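Why grown-ups sometimes do things you don't understand

Have you ever been told off and thought it was not fair? Maybe your mum went quiet at dinner, or your dad got cross over a spilled drink when last week he didn't mind at all. It is normal to wonder why.

This page is about feelings in families. It is written for children, but you can read it with an adult if you like.

Feelings you can see and feelings you can't

Some feelings are easy to spot. A person who is laughing is probably happy. A person who is crying is probably sad, or hurt, or very tired.

Other feelings stay inside. A grown-up may be worried about work, or money, or someone who is ill, and say nothing about it. You only notice that they answer in a short voice or forget what you told them. 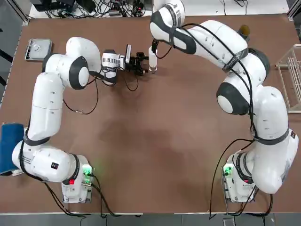
Mohsin and the football boots

Mohsin Mirani was six when his family moved to Surnuvdale. One evening in September he asked his father for new football boots. His father said no, loudly, and went out to the garden.

Mohsin thought he had done something bad. He lay in bed and went over it again and again. He even decided he would stop playing football.

The next morning his father sat down next to him. He said he was sorry for shouting. He had been given fewer hours at work that day and was worried about paying the rent. The boots were only the last thing he heard before he got upset.

Mohsin still felt a bit sore about it. He was also glad to know. He got his boots later on, second-hand, from a cousin.

What your brain does with a gap

When we don't know the reason for something, our brain fills the gap with a guess. Children often guess "it was me". This happens to a lot of people, and the guess is often wrong.

You can try making more than one guess. Perhaps Mum is cross with me. Perhaps she slept badly. Perhaps her head hurts. You may never find out which one is true — that can be annoying, but you can leave it as a question.

Things you can try

1. Wait until everyone is calm. Ten minutes can be enough, or it may take until the next day.

2. Say what you noticed and how you felt. "You shouted and I felt scared."
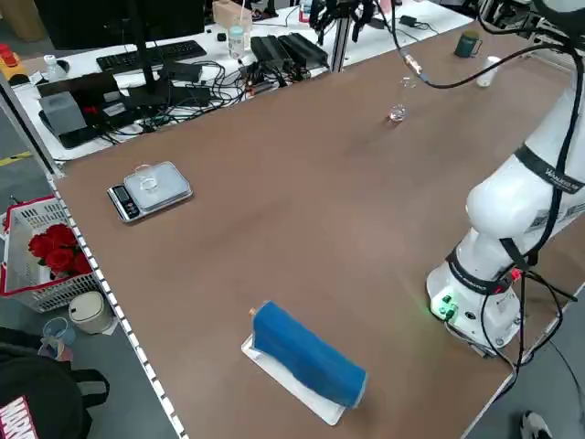
3. Ask one question. "Was it something I did?"

4. Listen to the answer. A grown-up may say they don't want to talk about all of it. They are allowed to keep some things private, and so are you.

5. Draw it or write it down if talking is too hard.

When to tell someone else

Everybody gets grumpy. Being hurt, or being frightened at home a lot of the time, is different. It is never your fault. Tell an adult you trust, such as a teacher, a grandparent or a doctor. If the first person doesn't listen, tell another one.

Words to know

Guess: an answer you give when you don't know for sure.

Private: something a person keeps to themselves.

Trust: feeling safe to tell someone the truth.

Written by Usman Memon
Last checked: 01/08/2025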